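About Drukitz

Hi, and welcome! I started Drukitz in a spare bedroom in Prerkbridge with one secondhand robot arm, a laptop that ran way too hot, and a lot of broken mugs. These days we're a team of 15, we have a proper office above a bike shop, and the mugs are mostly safe (more on that in a second).

What we make is called Yurt. It's a library of simulated homes where you can try out a robot arm before you let the real one anywhere near your furniture. You load your arm, pick a room, pick a chore, press go, and watch what it does. If it knocks something over, you hit reset and it all goes back where it was. I still get a kick out of that reset button!

When I was building robots for other people, the testing always ate the schedule. We'd spend all morning setting a table, run the arm for a minute, then spend the afternoon setting the table again. I wanted that time back, so I began modeling my own dining room in the evenings. Then a friend asked for a copy. Then her lab asked for one, and that was pretty much the end of my evenings.
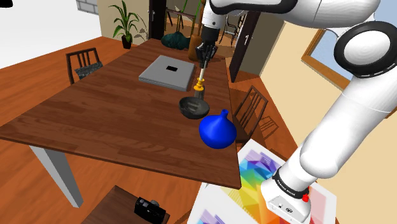 Table work in one of our Yurt dining rooms, with a tool with a brush-like tip in the gripper.

We put a lot of love into the clutter. Real people leave laptops on the table and stand a vase right where you'd like to put your elbow, so our rooms come lived-in. The full Yurt library has 30 rooms and around 500 household objects, and you can move, swap or delete any of them. My favorites are the plants, which took us forever.

We also run a service called Senen, for folks who have a robot and a job in mind but no time to learn new software. You send us your arm model and tell us what you'd like it to do. We build the room, run the tests and send back the recordings with our notes - including the embarrassing bits. Most Senen projects take 4 weeks. Bigger ones take longer, and we'll tell you so before you sign anything.

Our customers are a mixed bunch: small robot makers, college labs, a couple of high school clubs (hi, you're great). Schools get Yurt at half price, and every new version comes out in June, so you can play with it over the summer.

Want to see it running? Write to us through the contact page and ask for a demo. It's usually me on the call, and I will show you the plants.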